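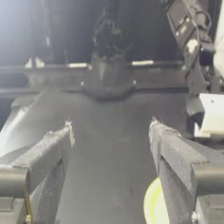

January, notes from the open day, written the same evening.

First visitors came at 10. Josué Bezerra made the welcome and I stayed at the table for most of the morning. We had planned groups of 6, but the second group was a school class and they all wanted to stand near the arms at once. Next time we should put a line on the floor before opening the doors.

The questions were better than I expected. One boy asked why there is tape on the fingertips, and I told him that bare fingers let things slip and the tape gives more grip. He said it looks old. He is right, the ends are frayed and I must wrap them again — I have put it on the list for Godoy.

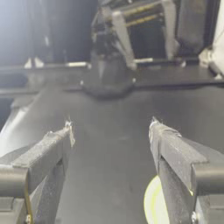
The people from Kokeseck arrived after lunch. They wanted to know how the two arms share one table without touching. Jailson Barros explained the zones and I showed the stop button. I think we spoke too long about software here, because two of them started to look at the ball and not at us. For such visitors we should begin with a handover and talk after.

They also asked for the speed limit. I said it is set to 20 per cent for demonstrations, and Jailson corrected nothing, so I suppose I remembered well. To check in the Zorkus settings. 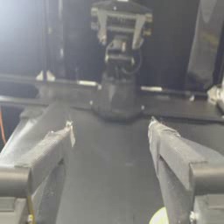 In the last hour it was quiet and we could discuss a little. Jailson wants to change the waiting position of the far arm, so that guests can see better how its fingers are mounted. I agree, but the cable must keep enough slack when the wrist turns.

To do: new tape on both fingers, print 500 more leaflets (the Noder page has the wrong telephone number), ask Josué for the visitor list, send thanks to Kokeseck.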